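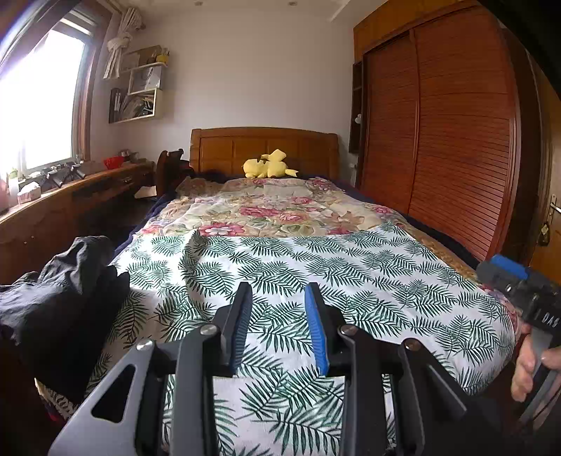

Gruvlow, April 2019

Visit Report: Hand-Held Grippers for Recording Household Manipulation

1. Purpose of the visit

Our project group is designing a two-finger gripper for soft household items, mainly bedding and folded clothes. The course requires one visit to a site where comparable equipment is in use. We attended the open day held by Pleltska in Gruvlow, and this report covers the part of the day that was given to hand-held grippers. The Rolley transport cart was shown the same afternoon and is covered in a separate report by the other half of the group.

The demonstration took place in a furnished bedroom. The task area was the bed, which had a large leaf-print cover over its near half and a floral quilt toward the headboard. We had two questions before we went. The first was how the finger geometry behaves on a large flat cloth that gives almost no edge to hold. The second was how much of the work area a camera fixed to the tool can see while the fingers are closing.

2. Equipment

The operator works with a gripper in each hand. Each one has two fingers carried on linkages with round metal pivots, and the inner face of each finger has a blue textured pad. The body is mostly black. Large triangular openings are cut into the side structure. We assume these were made to save weight, as we did the same thing on our second prototype, but we did not ask.

The mass of one unit with its camera was given to us as 700 g. Our own prototype is 166 g heavier, and that is before the cable is attached. After a short trial with one unit we agreed that the difference is noticeable when the arm is extended over the middle of a double bed. It is less noticeable when the elbow can stay close to the body.

The handle sits behind and to the side of the fingers. The wrist therefore stays fairly straight when the tool points forward, but has to bend a good deal when the tool points straight down. For bedding this matters more than we had expected - most grasps on a flat cover are made from above or at a steep angle.

The recordings are aligned afterward in a program called Aigner, which puts the views from both tools on a common time base. We saw it on a laptop and were not given a copy.

3. Procedure

The demonstration was split into short episodes, each with one instruction. The ones we watched were:

- pull the cover toward the foot of the bed
- lift a fold and lay it flat
- take one corner with each tool and raise both together

Each episode starts with the fingers open and ends with the fingers open and clear of the cloth. The presenter was strict on this point. An episode that ends with the fingers still closed has to be trimmed by hand later, and trimming was described as the slowest part of the whole process. The target for one working day is 400 episodes with one operator, including rest breaks.

4. Observations on grasping

A cloth lying flat on a mattress can be grasped only after some material has been gathered between the fingers. The operator did this by pressing both fingertips lightly into the mattress and closing them. The pads dragged the cloth inward until a ridge formed, and the ridge was then held. Pressing harder did not help. With more force the tips sank into the mattress and picked up the layer underneath as well.

Where a raised fold was already present, no gathering was needed and the grasp was faster. The angle of approach then became important, and the operator turned the tool so that the pads stood on either side of the fold.

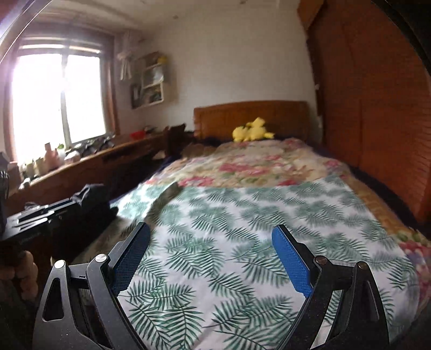 With the tool held the other way, across the fold, one pad carried nearly all the load and the cloth slipped out at the side. We had seen the same slip in our bench tests with a cotton sheet, where we had blamed the pad material. After the visit we think that the orientation of the tool explains at least part of it.

Layered bedding was the hardest case. At the line where the leaf-print cover meets the quilt there are two thicknesses of very different stiffness. The quilt folds in a wide curve and the thinner cover in a tight one, so a grasp that is suitable for one is too wide or too narrow for the other.

5. Observations on the camera view

The camera looks along the fingers, so both pads and the gap between them stay in view at the bottom of the image. This is useful. The width of the gap can be read from the image, and a separate sensor for finger position may not be needed. Our design has the camera at the side and loses sight of the far finger when the tool is rolled.

The lens is wide. Much of the room is recorded along with the bed, including the window, the desk below it and the wardrobe opposite. The window was the main difficulty, as it came out as plain white in the views we saw. We were told that exposure is left automatic. When the tool turns toward the window the cloth gets darker in the image, and a white cover then loses some of its wrinkle detail. Drawing the curtain was suggested by one visitor, and the reply was that the recordings should include ordinary daylight.

6. Changes to our design

6.1 The camera mount will be moved to the center line, above the finger pivots.

6.2 The pads will keep their present length but will get a coarser texture. We will test three rib spacings in October, when the bench is free again.

6.3 The handle will be tilted by 21 degrees to reduce wrist bend in downward grasps. The value comes from our own measurement on the existing prototype and still has to be checked with left-handed users.

6.4 Bench tests will be repeated with the tool both along and across a standing fold, and with a quilt under the sheet.

7. Open points

We did not learn how long a set of pads lasts, or whether lint on the texture reduces grip. Pad wear was mentioned only once, in answer to a question on cleaning. The pivot screws on our prototype work loose after a long session, and we would like to know how this is prevented on the tools we saw. A written question has been sent to Pleltska and the answer will be added to the final report.

Related reports
Visit Report: The Rolley Transport Cart
Bench Tests of Two-Finger Grippers on Cotton Sheet
Pad Materials and Rib Spacing: Test Plan
Weight Reduction on the Second Prototype
Project Reports, All Years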